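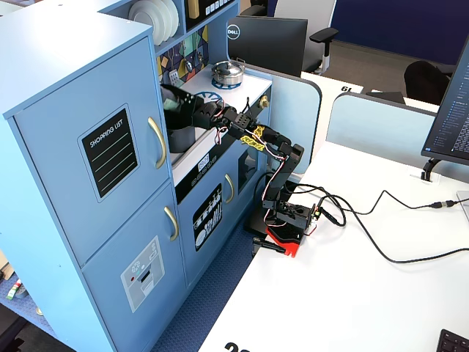

## Elbow goes limp mid-task, then comes back by itself??

**shufen_y** · Aug 12, 2021

Hi all, long-time reader, mostly here for the gripper threads. I have a problem that's eating my week and I'd love some fresh eyes.

We're running a small desk-clamped arm on pot-in-sink tasks at a toy kitchen. Goal is 2,000 episodes. At episode 889 the elbow just let go. No warning, no twitch - the forearm sagged, the gripper stayed shut on the pot, and the whole lot landed on the counter. Then 11 seconds later the elbow woke up and tried to go straight back to its last commanded position, at full speed, with my hand in there picking up the lid.

I'm fine! Red knuckle, that's it. But I really didn't like it, and it's done it again twice since (I was standing well back for those).

Stuff I know:

- Controller is a Kakel board, the older one
- Servos are Dorkavo, all the same model from shoulder to wrist
- Supply is a Saltell bench unit, and it never showed a dip that I saw
- The log has a gap for the elbow ID only. Every other joint keeps reporting right through it

Anybody seen this?

---

**torque_goblin**

Overheated. Elbow's holding the forearm plus gripper plus pot out over a sink for hours, so of course it cooks. The Dorkavos I've had cut torque when they get too warm and come back once they cool off. Put a fan on it and take more breaks.

---

**deoksu_k**

Not buying heat. 11 seconds is way too quick to cool off, and a servo in thermal shutdown should still answer when you ask it for its position. Shufen says the ID vanished from the log. I'd be looking at the wiring long before I bought a fan.

Also, please tell me there's an e-stop on this thing?

---

**torque_goblin**

> a servo in thermal shutdown should still answer

Should, sure. Mine didn't. Had one on a different brand that went completely silent when it was hot, and I spent a month swapping cables like an idiot. Check the temperature before you tear anything apart is all I'm saying.

---

**shufen_y**

OK so I did both, kind of. I had the temperature in the log all along and never plotted it (sigh). Elbow is the warmest joint but it's flat for the whole last hour, nowhere near the limit. So I'm leaning Deok-su's way.

No e-stop on the arm itself. There's the output switch on the bench supply, and I'd have to lean past the arm to get to it. I know. I KNOW.

The other thing I noticed going back over the runs is that all three drops came with the arm reaching up and across between the stove and the sink.
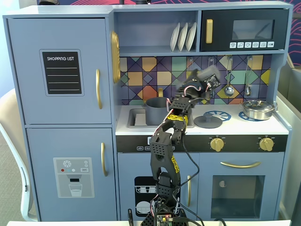
When it goes to the backsplash side the elbow opens right up and the wires along the links get pulled pretty tight. On the low reaches they have plenty of slack and I've never had a drop there. Three isn't a lot to go on, but it's the same part of the motion every time.

---

**yz_wei**

Tight wires at full reach is your answer, I'd bet lunch on it. Power the arm up, hold the forearm yourself, then have somebody gently wiggle the connector going into the elbow servo while you watch the log. If the ID drops out, you're done.

Check your zip ties while you're there. If one is cinched down right next to a connector, all the pull goes into the crimp and none of it into the bundle. I leave a loose loop at each joint, looks ugly, has run fine for two years.

---

**jholanda**

Wiring aside, can we talk about the part where it snapped back at full speed? To me the loose connector is the boring half. Connectors fail, they'll always fail. The code should see a joint go missing, stop everything, and stay stopped until a person says go.

---

**torque_goblin**

Stop everything means torque off on all joints, which means the rest of the arm falls on the pot too. Not sure that's better.

---

**jholanda**

No, hold position on the joints that are still talking, stop sending new targets, and when the missing one comes back set its goal to wherever it is right now. It's a few lines. And you still want a real button that kills power, for the day the code is the thing that's wrong.

---

**deoksu_k**

+1 to the button. Put it on your side of the desk, where you can slap it without looking.

---

**shufen_y**

Yuzhen, you win lunch! Wiggled the elbow connector and the ID dropped right out, came back, dropped again. Pulled it and one of the crimps slid out of the housing with hardly any tug. There was a tie cinched maybe a finger's width from it, just like you said.

New cable is made up with a loop at the elbow. Josué's hold thing is in too, and I tested it by unplugging the elbow with the forearm propped on a foam block. Joints held, no snap back when I plugged it in again.

Button is a Tillman one and it's on order. Reiko Mizuno runs our lab and says no more episodes till it's on the desk, so I'm stuck re-labeling the old ones for now. Do I throw out the three runs with drops in them or keep them as failures? I'd sort of like to keep them.

---

**torque_goblin**

Fine, not heat. I'd still put a fan on it.

---

**yz_wei**

Keep them, but cut them before the elbow comes back on, so the snap isn't in there. And re-crimp the shoulder and wrist cables too if the same person made them on the same afternoon.

---

**shufen_y**

Same person was me, and yes, same afternoon. Getting the crimper out.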